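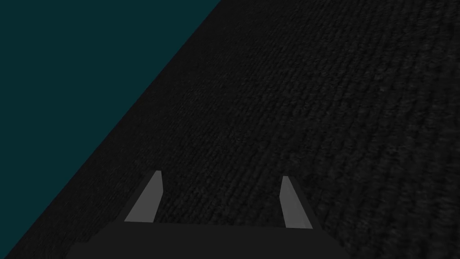
Chapter 4
Comparing Grippers Without Fooling Yourself

Sooner or later every lab owns two grippers and one opinion. The opinion usually belongs to whoever mounted the second gripper, and it was formed before the bolts were tight. This chapter is about replacing it with a table of results that someone else could check.

We begin in simulation, where parts are free and a dropped spoon makes no noise. The running case is the Relcombe bench, a set of tabletop tasks that Ville Kallio put together at Clustotham to settle an argument over two finger designs, the Bellis and the Bruda. The argument lasted longer than the software did. Both designs were given the same arms, the same controller and 500 attempts each. The Bellis finished 431 of them, and its supporters had ordered cake before anyone asked what "finished" meant.

It meant that the fingers had closed and the object had left the table. How long it stayed off the table was not recorded. Hayley Horrocks went back through 200 of the successes and threw out 18 in which the object rose nicely and then departed on its own business.

4.1 Choosing a task

A good comparison task is dull to watch and easy to score. Blocks are popular, and almost any pair of fingers can pick up a block, so they tell you very little. Kitchen tools are ruder. A spoon has its weight in one place and its handle in another, and a grip that looks fine from the shoulder may be a poor one at the fingertips.

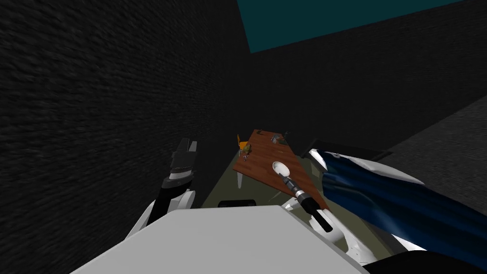 Before running anything, write down where each object starts, which arm is allowed to touch it, and what counts as a lift. Then hand the page to a colleague who dislikes you slightly. Ruth Oakley performed this service for the Relcombe bench and returned the page with more ink than it had left with. Her main complaint was that "near the edge" is a mood. Starting positions belong in a file, with units.

She also asked which views would be saved. A wrist view shows the fingers and very little else; a wider one shows the reach but can hide the contact behind an arm. Section 4.2 takes up the choice, and the trouble that follows when the two views disagree.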